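Home | Guides | Floor Care | Community | Contact

Urkemell Carpet Guide
Section 4: Refreshing a patterned carpet

Welcome to the fun part! If you've moved the furniture and picked your room, you're almost ready to see what your Binetti brush head can do. Patterned carpets are a joy to look after - they're forgiving between cleanings, and a good grooming wakes up the whole room.

Before you start

1. Pick up anything small from the floor, including coins and paper clips.
2. Clip the brush head onto the handle until both tabs click.
3. Fill the shaker to the 210 ml line with Nukum dry powder. One fill covers a medium-sized bedroom.

CAUTION: Do not use the powder on silk or on rugs marked "professional clean only." Check the label on the back first.

Grooming and powdering

4. Begin at the wall farthest from the door and work back toward it.
5. Shake the powder on in a thin, even layer. Go easy - you can always add more.
6. Brush in short strokes, first along the room and then across it.
7. Leave the powder for 9 minutes. Keep pets and kids off the carpet.
8. Vacuum slowly, overlapping each pass by half.

NOTE: The Toprak long-pile attachment (part 373) is sold separately. Swap it in at step 6 if your pile is deeper than your fingertip.

Checking your work
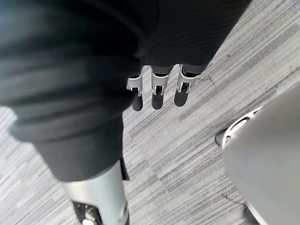

Carpet patterns are great at hiding leftover powder, so take a minute to get down low and look at a small patch at a time. A close view of the floor, like the glimpses of pattern showing between the three dark fingertips, will tell you much more than a look from the doorway. Tip your head and try from a second angle too.

9. If you find pale specks, brush that patch again and vacuum once more.
10. Empty the brush head over a trash can and store it bristles up.

CAUTION: Never rinse the brush head while it is attached to the handle.

Enjoy that first barefoot walk across the room!

Share (9) | Comments (2)

Related guides
Section 3: Moving heavy furniture safely
Section 5: Stair runners and landings
Spot cleaning: coffee, mud and crayon
Looking after your Binetti brush head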